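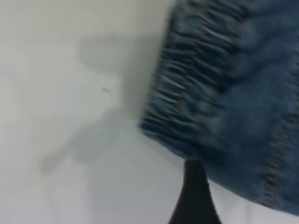
Fig. 1. Blue denim with a gathered band, against a white surface.

Home | Course notes | Handouts | Reading | Contact

20 December 2020
By the Omevthorpe Household Textiles course team

Handout 16: Folding and storing denim with a gathered band

Most folding advice is written for a T-shirt. It assumes flat cloth, straight sides and seams that sit where you put them. Take the same advice to a denim garment with elastic in it and you get a parcel that looks fine for a minute and then opens up. This handout covers what to do about that, and along the way it looks at several things people repeat about denim that we have never seen much reason to believe.

Bring one denim piece with elastic somewhere in it (waist, cuff or hem) and one without. You will want both on the table at the same time.

1. Look before you fold

Put the garment down on something pale. A bare white table is good, a white sheet over a bed is good enough. Dark cloth on a dark bedspread hides its own outline, and the outline is what you need to see. In Fig. 1 the left side of the denim makes a curve, and the garment bulges against the white. You can't fold to a line that isn't there, so the first job with a shape like this is to decide where your straight edge is going to be.

Pale surfaces also show up bits. There's a tiny dark speck on the white in Fig. 1, off to the left of the cloth. It might be debris, it might be a scrap of thread, it might be a mark on the surface. From a distance you can't say, and students waste a surprising amount of time guessing. Touch it. If it moves, pick it up. If it's thread, check the nearest seam on your own garment for a loose end before you put anything away. If it's a mark, leave it alone and get on with the folding.

A note on what looking can tell you. Faded patches and heathered texture are often read as signs of age or of hard washing. Plenty of denim is sold that way. We would not date a garment or guess its history from its color, and we'd be suspicious of anyone who did.

2. The gathered band

A ruched band is cloth that is longer than the elastic holding it. Stretch the elastic and the cloth goes flat, let go and it bunches. That is the whole mechanism, and it explains why so many instructions fail. "Smooth the waistband flat" is advice that lasts exactly as long as your hands are on it.

There are two workable approaches.

(a) Let the band gather, and fold the rest to match its width. The body of the garment will be wider than the band, so turn the sides in until they line up with it. You get a narrow, fairly even strip. This is our usual choice.

(b) Fold the band inside. Bring the other end up over it and then fold again, so the bumpy part ends up in the middle. The outside looks neater. The parcel is fatter, though, and it won't sit flat under other things.

What we don't recommend is stretching the band over the folded garment as a kind of strap to hold the bundle shut. It's a popular trick and it does look clever. Elastic left stretched for months is elastic being used for months, and we would want to see a cuff come back to size after a winter of that before telling anyone to try it. For a weekend bag, fine.

3. Procedure

Work on a table. The floor is possible but your knees will have an opinion by the third garment.

Close any buttons or zips. Empty the pockets, including the small one.

Lay the garment face down with the gathered band toward you. Shake it once from the far end first, then lower it. Tugging at a garment that is already down just moves the wrinkles to the other side.

Let go of the band. Look at how wide it wants to be.

Turn in one side so that its edge runs straight up from the end of the band. If the garment has sleeves or legs, they come in with the side and lie lengthwise. Turn in the other side. The two may overlap, and with heavy denim you should try to keep the overlap away from a seam, where four layers quickly become six.

Press with the flat of the hand, from the band outward. You are pushing air out. You are not ironing, and pressing harder does nothing that we can detect.

Fold in half, far end to band, stopping a finger's width short. Fold in half again, or in thirds if the shelf is shallow.

Turn the whole thing over and wait. If it opens by itself you have too many folds for the thickness of the cloth. Go back one.

Students generally ask how many folds is correct. There isn't a number. A 300 gram child's piece will take a third fold easily and a 600 gram adult one usually won't, and the same adult piece may behave differently at the yoke and at the hem. Weigh yours if you're curious; the kitchen scale on the side bench is there to be used.

4. Claims, and what we make of them

"Denim must be rolled, never folded." Rolling avoids a sharp crease, agreed. It also gives you a cylinder that rolls off the shelf, and an elastic band at one end makes a cone of it. Roll for a suitcase if you like. In a drawer we've seen no benefit worth the trouble.

"Put it in the freezer instead of washing it." Cold does not remove soil. If the garment has gravy on it, you will have cold gravy. Whatever freezing may do for a smell, we've yet to see a student bring in a frozen pair and a washed pair and prefer the frozen one.

"Vinegar sets the dye." We hear this every June, when the new dark pairs come out and somebody's pale chair cover suffers. Try it on a scrap, with an untreated scrap next to it, and rub both on white cotton. If you can't tell the two smears apart, you have your answer for that cloth. Do it before you spend a bottle of vinegar on the finished garment.

"A folding board pays for itself." The Drekari board in the cupboard is well made and quite good on shirts. On anything bulky the hinged flap doesn't carry enough weight to turn the side over, and you end up doing it by hand with a board in the way. The leaflet in the box talks about perfect results on all garments. Try it with your own piece and make up your own mind.

"Special denim wash keeps the color." We keep a bottle of Brestus on the shelf because people ask about it. It cleans. The color claim is hard to check at home: you'd need two matching garments, worn the same amount and washed the same number of times, and who has that? Turning the garment inside out costs nothing and has at least a reason behind it, as the outer face then rubs less against the rest of the load.

5. Damp, and how to check for it

Gathered bands dry last. There is more cloth packed into less space, plus the elastic, and the outside of the gathers can feel dry while the inside is still clammy. You can't judge this by looking. A fold of dark cloth looks dark whether or not it's damp.

Open the gathers with two thumbs and touch the bottom of a groove. Do that in several places, and especially where the band crosses a side seam. If it's cool and slightly sticky, hang it again with the band at the top and opened out over the rail. The Amano rack in Room 43 has rails wide enough for most waists, though the lowest one sags and shouldn't be trusted with anything heavy.

Don't put a doubtful piece away on the theory that it will finish in the drawer. It may, and then again the drawer may smell.

6. Shelf, drawer or hanger

Shelf: fold side outward, band to the back. Stack the heavy pieces low. A tall pile of denim leans, and pieces with a gathered end lean sooner, so alternate the ends if you have several.

Drawer: standing pieces on edge works with stiff denim and much less well with soft. The usual photographs of this method show a full drawer. Take two items out and look again.

Hanger: good for jackets, and good for anything you wear every week and would only be unfolding again. Clip hangers on elastic leave dents. They do go, in our experience, but slowly.

7. Practice before next session

Fold your elastic piece by method (a), leave it overnight on a shelf, and look at it in the morning. Then do the same with method (b). Write down which one had opened, and by how much, measured at the widest point. Do the plain denim piece as well for comparison.

Please record what happened even if it goes against this handout. Several of our earlier instructions have been dropped on the strength of student notes, among them a fairly confident paragraph about tissue paper.

Bring the notes, the two garments and a tape measure. The iron will stay in the cupboard until we get to collars.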